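Sunday, kitchen corner, August

Came in for the Grerko samples and ended up doing the counter instead. Notes so the rest of you know where things went.

Started with the splashback. Grout the worst of it, esp. low down near the worktop. Tried the Frei powder first, 4 spoons in warm water, left it a bit too long and it dried on. Had to go over it twice. Second go with plain washing-up liquid and the old nailbrush – better, and a lot less rinsing. Don't bother with the powder on tiles again, keep it for the sink.

Cupboard doors: Tesutex cloth, dry, nothing else. Anything wet leaves smears on that blue and you see every one when the lights are on. Wendelin used the spray again I think, there were drips under the handles. Please don't.

Soap refilled, 200 ml. Bottle says 334 fits but it dribbles if you go that high. Severin to order more, Gunell one not the scented.

Coffee machine descaled, two rounds, then 6 carafes of clean water through it. Still a faint vinegar smell by the fourth, gone by the last. Emil says his next cup tasted fine, Ambros says it didnt. Seal on the carafe lid is getting tired, look at it next month. Filters now in the top cupboard, left side, NOT behind the machine where they go damp.

Mugs and cups – anything without a name on by Tuesdy goes in the charity box. Same for plastic bowls with no lid. Vinzenz has claimed three lids and can't produce a single bowl.

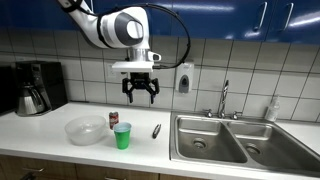

Counter by the coffee machine. Bowl, red can and green cup still out.

To do: bowl back on the shelf when someone knows which shelf. Can in the recycling. Black tongs thing near the front edge belongs in the drawer, second one down, I keep finding it on the side. Socket behind needs a wipe but I'll do that with the power off.

Ran out of cloths so floor not done. Samples not done either, will ask Ambros if they can wait.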